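4.3 Laying out and folding knitwear

Use this section for jumpers, cardigans and other heavy knits before they go into the Hindolska storage boxes. Shirts and thin tops are covered in 4.2. Garments must be clean and fully dry before you start.

Clear a flat surface long enough for the whole garment with its sleeves out. A worktop or table is best. Do not use a bed, as the fabric sinks and the folds come out uneven. Wipe the surface and let it dry.

1. Fasten any buttons or zips and empty the pockets.
2. Put the garment face down and pull the hem towards you.
3. Draw each sleeve out to the side. Hold it at the shoulder and the cuff, not in the middle.
4. Run the flat of your hand from the shoulder to the hem. Press lightly. Do not drag the knit.
5. Look along the seams for places where the cloth has doubled over. Lift these and lay them down again. 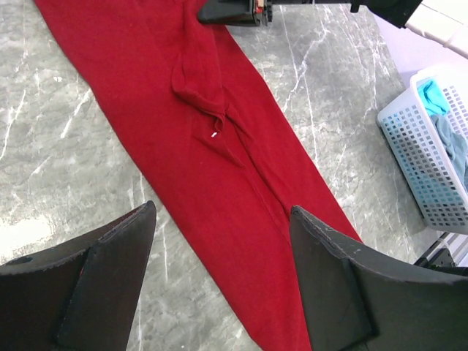 Workine Household Guides, Issue 3, page 4

A ridge like the one in the red knit should be opened out before you make the first fold. Slide two fingers under the doubled part, lift it clear and lower it flat. If the lower half is already lying smooth, leave it alone and work only on the gathered part.

Check for white specks at the same time. Lint and loose thread show up badly on dark red, navy and black. Pick them off by hand or use the soft side of the Brikix brush.

CAUTION: Do not pull a thread that is still attached to the knit. Ease it through to the inside with a blunt needle.

6. Fold one side in towards the centre of the back, then turn the sleeve down so that it lies along the fold.
7. Repeat on the other side. The two edges should meet or overlap slightly.
8. Bring the hem up to the middle, then fold once more to the collar.
9. Turn the garment over and place it in the box with the folded edge facing you.

Note: Long cardigans need one extra fold at step 8. Fold in thirds instead of halves.

Note: Do not hang heavy knits, even for a short time. The shoulders will stretch.

Put the heaviest garments at the bottom of the box and close the lid without forcing it. If the lid will not shut, take the top garment out and start a second box.

For labels and box sizes, see 4.4.

Text: Saeed Pakzad. Checked by Kianoush Hassanpour, Wednesday, May 29, 2019.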